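How a brick-built model gets from sketch to shelf: Njål Vik of Nellano on parts counts, moulds and a lighthouse

June 8, 2023

Njål Vik has been a set designer at Nellano for eight years. His latest model, the Hedlund Lighthouse, goes on sale in October as part of the company's coastal range for adults. It has 879 pieces, stands on a rectangular base of rock and comes with five minifigures, including the two leads from the television drama Bendia, in which the lighthouse appears.

The licence came late. Vik had drawn the tower as a plain coastal building before the Bendia agreement was signed, and most of the structure stayed as it was. "The outside was already within a few studs of what the programme uses," he says. "We changed the lamp room, the door and the colour of the gallery rail. The rest of the work was inside."

A round tower is an awkward thing to build from square parts. The usual answer is a set of curved panels, which gives a clean surface but fixes the diameter. The Hedlund tower narrows towards the top, so Vik used flat wall sections hinged at the edges and clipped to an internal frame at three heights.

"Each section leans in by a small angle," he says. "If you set the angle with a hinge alone, it drifts when somebody picks the model up. The frame holds it. You can lift the whole thing by the gallery and the walls don't move."

The first version of the frame took 211 pieces, close to a quarter of the final count, and none of them could be seen once the walls were on. Vik cut this down by replacing stacked bricks with long beams. The pieces he saved went into the keeper's kitchen and the stairs.
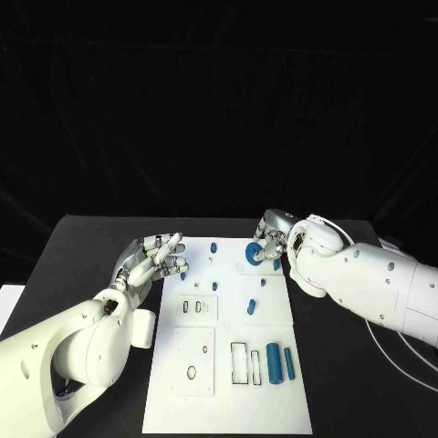
He is less pleased with the stairs than with the kitchen. They run up the inside of the tower in a spiral, and a minifigure can be placed on any step, but an adult hand cannot easily reach the lower ones once the second floor is fitted. The floors lift out for this reason. "It's a compromise. I would have liked the back to open, but a hinge down the full height made the tower weak, and we tried it four ways."

New moulds are the largest single cost in a set of this size, and the budget allowed for one. Vik spent it on the lens. Earlier lighthouse models in the range used a transparent dome, which looks acceptable from across a room. The new part has stepped rings on its outer face, similar to a real Fresnel lens, and accepts a light brick from below.

"The rings are slightly deeper than they should be for the scale," he says. "At the correct depth they vanished. The plastic has a minimum wall thickness and you have to work with that."

The five figures were handled by a separate team. Faces and clothing are printed, with no stickers, which Vik says he asked for at the first meeting. The base and the boat do use stickers, nine in all on a single sheet. He expects complaints about the boat's name, which has to be applied across two bricks.

The instructions were tested on builders from outside the company, and two stages were redrawn as a result. In one, dark blue and black pieces were shown side by side and people mixed them up. In the other, the frame was turned round between steps without an arrow. "I'd built it so often I no longer noticed I was turning it," Vik says.

Buyers who own the earlier Prolthorpe Harbour set will find that the two bases join, using the pins already on the harbour's left side. The ground level differs by one plate, and a short ramp is included to cover the step. It is not mentioned on the box.

Vik would not discuss what follows in the range, beyond saying that it has a flat roof. "I've had enough of circles for a while. The next one is all right angles, and I'm enjoying it."

Subscribe to our newsletter for set news and reviews. You can unsubscribe at any time.

Contact us | Privacy | Copyright 2023. All rights reserved. | Back to top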